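4.2 Where clothes wait between wearing and hanging

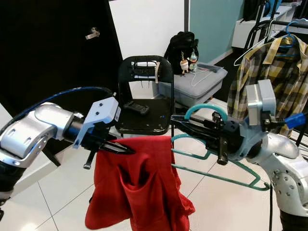

Figure 3. Hanging up a red garment, Vustdale rooms.

Most homes in the Vustdale part of the study had no closet in the main room. Clothes were kept on open racks, and the space near the rack took on jobs that a closet would otherwise hide. We use the term "waiting place" for any surface that holds clothes or hangers for a time while a person is putting laundry away. Beds were the most common waiting place in our records, followed by chairs. Low boxes and ottomans came third, and they were used in a different way from beds. A bed took the whole load at once. A box took single items, often things that had nothing to do with laundry. In Figure 3 the gray piece behind the chair holds a backpack, and a thin white wire hanger lies on top of it as well. The folding chair has only a remote control on its seat. We coded both pieces as waiting places in use, though only the first counts toward the hanger totals in Table 4.

Hangers were harder to code than clothes. A garment is either on the rack or it is not, but an empty hanger may be left on the rack, set down nearby or already in use for the next item. Our first coding sheet had one entry for "hanger, empty" and the two coders disagreed on it more than on any other entry. The revised sheet splits the entry by location. In Figure 3 the teal hanger is coded "at garment", the white one dangling from the rack is coded "on rack", and the one on the box is coded "on surface". Agreement improved with the revised sheet, and we recoded all 1603 hanging events with it.

Mixed sets of hangers were normal. Very few homes kept to one kind, and people in Vustdale told us they had picked them up from dry cleaners, from earlier roommates or with new clothes. Wire hangers were the ones most often found away from the rack. Plastic hangers tended to stay where they were, usually with a shirt on them. The Caldeira homes showed the same pattern, but the difference there was small and we do not make much of it.

Order of work also differed between the sites. In Caldeira, people mostly sorted first and hung the shirts as one batch. In Vustdale they took items as they came - a T-shirt, then a button-up, then another T-shirt - and looked for a hanger each time. Of the 1603 events, 600 included a search for a hanger in some place other than the rack. Searches were short when the hanger was on a chair or box within reach of the rack, and longer when it was under a pile on the bed. Section 4.3 takes up the search times by room size.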